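Fornton 569 Soundbar: Set-Up Guide
Section 4. Placement, Connection and First Sound Check

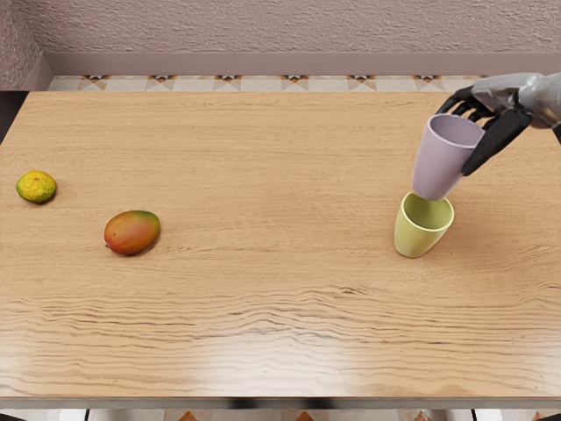
Read this section before you put a single screw in the wall. The quick-start card in the box says the 569 will sound right "in any room," and we'd ask you to treat that line with some care. A soundbar is a row of small speakers that depends on the surfaces near it, and rooms differ a lot. A plastered wall with a rough, stucco-like texture, behind a big wooden table with a bit of gloss to it and patterned tile on the floor, gives the bar a good many hard surfaces to bounce off. The same bar over a thick rug will sound duller and, to many ears, better. Try it on a stand or shelf for a few days first.

4.1 Choosing a position

1. Set the bar centered under the TV, with its front edge level with the front edge of the furniture. If it sits farther back, the top of the furniture reflects the sound and voices turn hollow.

2. Leave at least 30 cm of open space at each end. The side drivers fire outward. Inside a closed cabinet they do very little, whatever the box says about surround effects.

3. Check that the bar doesn't block the remote sensor on the TV. Many sets have it low on the bezel. Press a few buttons from your usual seat, not from arm's length.

4. If you must mount the bar on the wall, use the paper template and find out what the wall is made of. The plugs supplied are for solid masonry. They are not suitable for hollow board, and we don't recommend "universal" plugs for it either.

CAUTION: Don't hang the bar by its cables, even for a minute while you look for the bracket.

4.2 Connecting to the TV

1. Switch off the TV and unplug the soundbar.

2. Find the HDMI socket on the TV marked ARC or eARC. Usually only one socket has this marking. Any other HDMI socket will fit the plug and give you silence.

3. Run the HDMI cable from that socket to the one marked TV OUT on the bar. The cable in the box is fine. Gold plating and thick braided jackets won't improve a cable that already works, and a store that tells you otherwise is selling cables.

4. Plug the bar in. Wait for the white light to stop blinking.

5. Turn on the TV and open its sound menu. Choose the external speaker or receiver option. The name varies by maker, and some makers move it after a software update.

6. Turn on HDMI control (CEC) in the TV menu. Without it, ARC may not start and the TV remote won't change the volume.

Note: If your TV has no ARC socket, use the optical cable. You lose volume control from the TV remote and the higher-grade surround formats. With ordinary broadcast channels you are unlikely to hear a difference.

4.3 Pairing the subwoofer

1. Put the subwoofer in the same room, on the floor. The published range is for an open space. Count on much less through a wall.

2. Hold the PAIR button on its back until the light turns blue.

3. If the light goes on blinking red, move the subwoofer away from the Wi-Fi router and repeat step 2.

Don't start in a corner just to get more bass. You will get more, but most of it will be one note.

4.4 Room Tune

Room Tune plays a set of tones and adjusts the bar to suit. It can help with boomy bass. It can't fix a bad position, and in some rooms it leaves voices thinner than before.

1. Close the windows and turn off fans.

2. Hold MENU on the remote until the display shows TUNE.

3. Leave the room quiet until the display shows END.

4. Play something with plain speech in it, such as a news program. Switch Room Tune off and on with the TUNE button and keep the setting you prefer.

Note: The display may show a score after tuning. A higher score means the bar made fewer changes. It says nothing about how good the sound is.

4.5 If there is no sound

Display shows E13: the bar sees the TV but receives no audio. Set the TV's digital output to PCM and try again.

Sound drops out every few minutes: replace the HDMI cable, then turn off any "eco" mode on the TV.

Voices lag behind lips: set the audio delay to zero on the TV first, then adjust it on the bar. Changing both at once will only confuse matters.

To go back to factory settings, hold MENU and enter 2327. All pairings are erased, and you will need to repeat 4.3.

Section revised October 27, 2025

Related items
Fornton 569 Wall Bracket: Fitting Sheet
Borkitz Optical Switch: Set-Up Guide
Agarwal TV Stands: Load Limits by Model
Trarnham Remote Codes
Section 5. Bluetooth and Night Mode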